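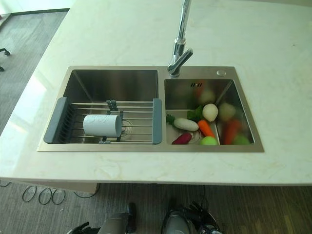

Home Growing Repotting Pests Plant list Contact

How to repot a slipper orchid without believing everything you read

Most of the advice on repotting slipper orchids comes from people with something to sell you, or from people repeating them. I have read that you must wait for the right moon, that you must never touch the roots, and that the roots want a soak in cinnamon water. I have grown these plants on a cool windowsill for long enough to doubt nearly all of it. What follows is what I do.

When to do it

I start in February, when the light picks up. The books like to say "after flowering", but mine don't all flower together and I am not going to keep a diary for them. If the bark has gone soft and smells of cellar, repot it now, flower or no flower. You may lose the bloom. You were going to lose it anyway.

What you need

Fine bark, a little perlite, a clean plastic pot, a sharp blade and a bowl. I have used Besent bark and I have used the unbranded stuff from the garden centre. The Besent had less dust in the bag. Whether that is worth paying extra for is another matter, as it all gets rinsed.

Horka pots have slots up the sides, which are meant to bring air to the roots. I grew 2 divisions of the same plant side by side, one in a Horka and one in an ordinary pot with holes melted in it. After a year I couldn't tell them apart. Two plants prove very little, I know, but that's more testing than the label mentions.

Steps

1. Soak the bark overnight and drain it. Dry bark sheds water for weeks and the plant sits there thirsty while you think you are watering it.

2. Squeeze the old pot and tip the plant out. If it clings, cut the pot.

3. Shake off the old bark. Slipper orchid roots are brown and hairy when healthy, so don't go by pictures of moth orchids with fat silver ones. Press each root. Firm stays, hollow goes.

4. Pick a pot that just holds the roots. A 7 cm pot suits most young plants. Everybody goes too big, and I include myself.

5. Set the plant so the base of the lowest leaves is a touch below the surface of the bark. New roots come from there and they won't grow into thin air.

6. Fill in, tapping the pot as you go. Don't ram it down.

7. Water once, well, and put it somewhere shady for a fortnight.
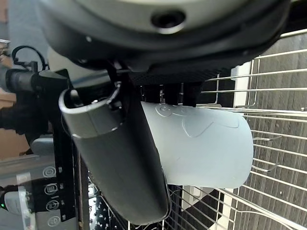 Close-up of the curved grey finger and its black mounting brackets.

Feeding afterwards

None for 6 weeks. The Flulari bottle says to start at once with their root tonic, and I would expect a bottle to say that. I tried it on half my plants one spring and saw no difference — apart from some green slime on the saucers. A weak general feed every other watering does the job once new growth shows.

Splitting the plant

Only if it falls apart in your hands. A division with fewer than three growths sulks, sometimes for years. The Salminen catalogue offers single-growth pieces as "flowering size", under number 469 if you want to look it up. Mine took its time, to put it kindly.

Comments (3)

mossy_sill: I use cinnamon on the cuts and have never had rot. Just saying.

Reply from the author: I don't, and I haven't either.

greyhairedgrower: Agree about pot size. What do you do about lime on the leaves? My tap water is very hard and the rain butt is empty again.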